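양팔 로봇 수건 접기 시연 데이터 수집 절차

Trillness 프로젝트 데이터 수집 안내서
개정일: 2020년 12월 18일

1. 목적과 적용 범위

본 문서는 Trillness 프로젝트에서 모방 학습용 시연 데이터를 수집하는 작업자를 위한 안내서이다. 대상 과제는 양팔 로봇을 이용한 수건 접기이며, Greltgate 작업실에서 수행하는 모든 수집에 적용한다. 단일 팔 과제와 강체 물체의 집기·놓기 과제는 별도 안내서를 따른다.

수집 목표는 유효 에피소드 1413건이다. 이 가운데 1000건은 평평하게 펼친 상태에서 시작하고, 나머지는 한 번 접혔거나 뭉친 상태에서 시작한다. 시작 상태의 비율은 수집 계획표에 따르며 작업자가 임의로 조정하지 않는다.

2. 용어

에피소드: 기록 시작부터 기록 종료까지의 시연 1회를 말한다.
유효 에피소드: 제6항의 기준을 모두 충족하여 학습에 사용할 수 있는 에피소드를 말한다.
시작 상태: 기록을 시작하는 시점의 수건 배치를 말한다.
재파지: 한 번 잡은 지점을 놓고 다른 지점을 다시 잡는 동작을 말한다.

3. 수집 전 점검

3.1 양쪽 팔의 전원을 켜고 초기 자세로 이동시킨다. 이동 중에는 작업대 위에 손을 올리지 않는다.

3.2 그리퍼를 완전히 열고 닫는 동작을 좌우 각 2회 반복한다. 표시된 개폐 값이 기준 범위를 벗어나면 영점을 다시 설정한다.

3.3 카메라별 영상을 확인한다. 수건을 펼쳤을 때 네 모서리가 전체 시점 영상에 모두 들어와야 한다. 손목 시점 영상은 그리퍼 끝이 보이는지만 확인하면 된다.

3.4 조명은 수집 묶음이 끝날 때까지 변경하지 않는다. 조명 조건을 바꾸어야 할 경우 현재 묶음을 종료하고 새 묶음 번호를 발급받는다.

3.5 저장 장치의 남은 용량을 확인하고, 수집 프로그램 Grelow에 작업자 번호, 과제 코드, 시작 상태 코드를 입력한다.

4. 시연 수행

4.1 수건을 시작 상태 코드에 맞게 배치한다. 동일한 위치와 각도가 연속하여 반복되지 않도록 에피소드마다 배치를 바꾼다.

4.2 작업자는 조작 위치로 돌아가 양손으로 조작 장치를 잡은 뒤 기록을 시작한다. 기록 시작 신호음이 울리기 전에 팔을 움직인 경우에는 해당 에피소드를 취소한다.

4.3 먼저 한쪽 그리퍼로 가까운 가장자리를 잡고, 이어서 다른 쪽 그리퍼로 반대편을 잡는다. 그리퍼 끝을 작업대에 강하게 누르지 않는다. 천이 두 겹 이상 겹친 부분에서는 접근 속도를 낮추고, 의도한 겹을 모두 잡았는지 확인한 후 들어 올린다.

4.4 양팔로 천을 다룰 때에는 두 그리퍼 사이의 천이 과도하게 당겨지지 않도록 간격을 유지한다. 한쪽이 미끄러지면 다른 쪽을 고정한 채 재파지한다. 재파지는 오류로 보지 않으며 기록을 중단하지 않는다.

흰색 수건을 대상으로 한 양팔 작업

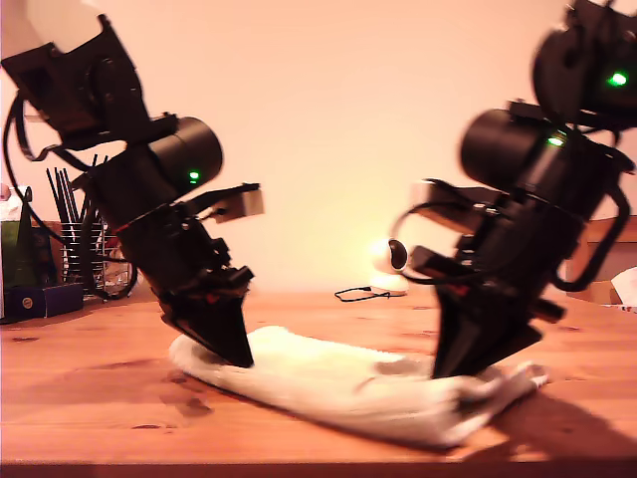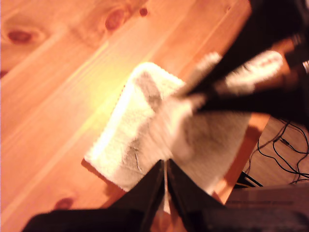 4.5 접기가 끝나면 양쪽 그리퍼를 열고 천에서 수직 방향으로 떼어 낸다. 이때 천이 딸려 올라오면 다시 내려놓은 후 천천히 분리한다.

4.6 양팔을 초기 자세로 되돌리고 완전히 정지한 상태에서 기록을 종료한다. 복귀 동작도 학습 대상에 포함되므로 생략하지 않는다.

5. 성공 여부 표시

기록을 종료하면 Grelow 화면에 결과 입력란이 나타난다. 작업자는 다음 중 하나를 선택한다.

성공: 지정된 횟수만큼 접혔고, 마주 보는 가장자리의 어긋남이 허용 범위 이내이다.
부분 성공: 지정된 횟수만큼 접혔으나 어긋남이 허용 범위를 초과한다.
실패: 접기를 완료하지 못하였거나 수건이 작업대 밖으로 떨어졌다.

실패로 표시한 에피소드는 삭제하지 않는다. 해당 자료는 성공 판별 모델의 학습에 별도로 사용한다. 판단이 어려운 경우에는 부분 성공을 선택하고 비고란에 사유를 기재한다.

6. 유효 에피소드 기준

가. 모든 카메라 영상과 관절 값의 시각 정보가 일치할 것
나. 영상에 누락 구간이 없을 것
다. 기록 중 작업자의 손이나 신체가 작업대 위로 들어오지 않았을 것
라. 시작 상태 코드와 실제 배치가 일치할 것

지난 10월 예비 수집에서는 157건이 위 기준을 충족하지 못하여 제외되었다. 가장 많은 사유는 라목의 불일치였으므로, 기록을 시작하기 전에 화면의 코드와 수건의 배치를 반드시 대조한다.

7. 묶음 종료와 자료 이관

7.1 묶음을 종료하기 전에 첫 에피소드와 마지막 에피소드를 재생하여 카메라 위치가 변하지 않았는지 비교한다.

7.2 묶음 종료 버튼을 누르고 검증 작업이 완료될 때까지 프로그램을 닫지 않는다.

7.3 검증을 통과한 묶음은 Domínguez 서버의 수신 폴더로 이관한다. 이관 완료 표시를 확인하기 전에는 로컬 자료를 지우지 않는다.

7.4 수건을 교체한 경우 교체 시점의 에피소드 번호를 작업 일지에 기록한다. 색상이나 크기가 다른 수건은 같은 묶음에서 혼용할 수 없다.

8. 이상 발생 시 조치

팔에서 평소와 다른 소음이 나거나 관절이 명령을 따르지 않으면 즉시 비상 정지 버튼을 누르고 전원을 차단한다. 진행 중이던 에피소드는 실패가 아닌 취소로 처리한다. 전원을 다시 넣은 후에는 3.1부터 점검을 새로 실시하며, 같은 증상이 반복되면 수집을 중지하고 장비 담당 부서에 통보한다.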